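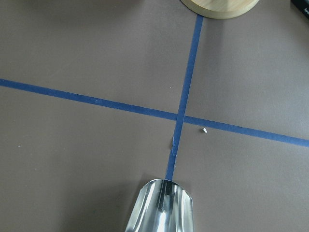 Blue tape on the big table. Two strips, one crossing, and a slant on both that I've decided to call handmade.

87 shares 2 comments

Marks on Tables, Gravstead

by Antonina Palamarchuk

I have been collecting tape marks since September. Other people photograph lighthouses. My subject is the plus sign somebody puts on a work surface so that a thing can go back to the same spot tomorrow, and so that everyone else can put a mug on it.

The one at the top of the page is my favorite so far. It's dark blue masking tape on a grayish-brown tabletop, and it leans. If you grew up with a ruler in the house it may bother you. Look at the crossing, where the doubled tape goes a shade darker and makes a small rectangle. The downward strip seems to be the one on top, so I'm guessing the sideways one went down first and set the tone.

I'm also fond of the left edge of that downward strip, below the crossing, which is a bit frayed and has a small pale crumpled bit along it. I tear tape with my teeth and I recognize a fellow spirit.

The pale round wooden thing at the top is sitting over the strip. I have had two emails about it already. It could be a container or it could be a block, and I'm not taking sides.

A note for the tape people, who write to me more than my family does. Ortner tape pulls up clean if you get to it within 30 days. After that you own it. Wedar is cheaper and leaves a ghost, which I like, though my landlord at the Stukico building has a different view. I couldn't tell you which brand is in the picture.

If you have a mark of your own, send it in. Crooked is fine. Floors count, desks count, and I'll consider a piano lid.

1,143 views
Share this gallery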